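Tatum Street Playroom and Pantry Group
Minutes of the open meeting, 05/10/2019

In the chair: Rodrigo Pastor
Minutes: Ruairi Dalgleish
Attendance: 13 members and two parents who came along to see what we do (welcome!)

1. Last minutes
Read and agreed, with one fix. The rug went to the Nzioka Hall, not to the Gruvex building. Sorry to everyone who went looking for it.

2. The pretend grocery store
Rodrigo opened with the big news, which is that the store corner is really happening. The room has been repainted, the old coat rack is gone, and the wall by the window is free for shelving. He thanked everybody who stayed on to scrape the baseboards. A discussion followed about what the store should sell, and it went on for quite a while and was a lot of fun. Suggestions included a bakery, a fruit stand, a post office counter and a place to buy dinosaurs. Agreed to start with groceries and let the kids steer it from there.

Budget for the corner stands at $240. Nothing has been spent from it yet except $19 for paint rollers, and Rodrigo has the receipt.

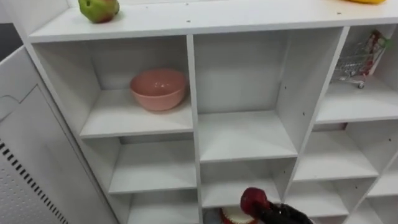 Shelving was the main business of the evening. The open cubby unit got a very warm reception – plain white, square compartments, nothing to pinch fingers. Members liked that a child can see straight into each one and put things back without help. The little metal shopping cart has a cubby to itself and the snack bag behind it, and two people asked on the spot whether we could get more carts that size. The pink bowl was popular too. One of the parents wanted to know if the small holes in the side walls could take an extra shelf. Ruairi will measure them and find out before anybody buys pegs.

There was a difference of opinion on the top. Some would like fruit kept up there, as with the apple, so that it reads as a market stall. Others felt the little ones will want to reach everything and fruit belongs lower down. Agreed to try fruit on top until December and then talk again.

Labels: picture labels for every compartment, drawn by the older group. Words underneath in large print. Ruairi is very keen on this and has already started on the lettering.

3. Anchoring the unit
The unit must be fixed to the wall before the room opens to children. Rodrigo will do it on Saturday morning and would love a second pair of hands.

4. Donations
Ovumis, the cafe on the corner, has offered clean empty packets and boxes for the store. Accepted with great thanks. Packets to be wiped and checked for staples.

5. Any other business
The door to the yard still sticks. Carried over.
A name for the store was put to the vote and tied, 4 each, with five abstaining. The kids will pick.

Actions
Ruairi: measure holes, lettering for labels, thank-you card to Ovumis
Rodrigo: wall brackets, price of small carts

Meeting closed at 8:40.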